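Tumblers pile up at Woltlow hall as lost property shelf overflows

Drink tumblers now the biggest single item handed in at the hall, sorting started this morning

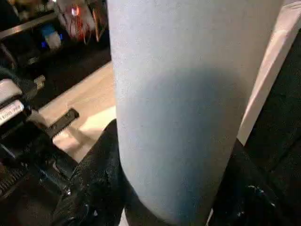
The lost property shelf at Woltlow Community Hall is full again and this time it's mostly drinkware.

Staff began clearing it shortly after 9am. Tumblers, bottles, travel mugs, a few kids' cups with the straws chewed flat. Anything not claimed by the end of December goes to the Vala op shop next door, which has agreed to take the lot provided it's washed first.

"We used to get umbrellas," said hall manager Niamh Geraghty. "Umbrellas and single gloves. Now people put a cup down at netball, walk out and buy another one. I don't get it, some of these cost real money."

The hall's lost property book, a red ledger kept at the front desk, has 1,889 entries going back to when the building reopened after the roof job. Drinkware overtook clothing in it last winter. Geraghty said the book would be kept going on paper, whatever anyone at the council thinks of it.

Plain colours are the problem. Pale blue, white and grey tumblers look alike and most come in with no name on them. Two families turned up for the same one last month and it went home with neither of them until somebody remembered a dent in the base.

So there are new rules for collecting. You need to say what colour it is, what sort of lid and where you think you left it. Marks, dents and stickers help. Staff won't hold things up one after another for you to pick from, which is how a good steel flask went missing in the spring.

Collection is from the side office, 4pm to 6pm on weekdays, until the end of the month. Ring the bell if the door's shut. Children can collect their own but have to bring a note or a parent.

Kaja Baranauskienė, who runs the over-60s walking group, came by early and left with three bottles belonging to her walkers. One had been there since winter. She said the tea in it was "best not discussed" and it went straight in the sink.

Her group is now writing initials on the bottom in paint pen. Nail polish works too, she said, and lasts longer through the dishwasher. Tape doesnt last at all.

Washing is being done in the hall kitchen, in batches. Lids and seals come off and soak separately overnight, then everything dries upside down on racks by the window. Anything with mould under the seal gets a second soak. If it's still there after that, it's binned. Eleven have gone that way so far, mostly ones with built-in straws.

Mārtiņš Zariņš from the op shop said he expects to price them at $4 each, lids included. Ones without a lid will go in the garden box at the front, where people take them for pencils or seedlings.

"Round ones are a pain on our shelves, they roll," he said. "I've asked for a crate." The crate is coming from Priedītis, the bakery on the corner, as soon as they've finished with it.

Not everyone is pleased about the deadline. Ojārs Rebane, who coaches the junior futsal side, said the end of December was too soon given that half his team goes away for the holidays and won't be looking for a drink bottle until training is back on. He has asked for the cut-off to be moved to the end of January. Geraghty said she would think about it but the shelf was needed for the craft fair and there was no where else to put things.

In the meantime he's been given a box to take to training. It goes along with him for the rest of the season and the kids can go through it before warm-up.

Also on the shelf: a bike pump, reading glasses in a brown case, a single roller skate, two library books (gone back), a casserole dish with a lid that doesn't belong to it. The casserole dish has been there longest. Geraghty would very much like it gone.

Inquiries to the hall office, or leave a message on the board in the foyer. Please don't ring the op shop, they haven't got them yet.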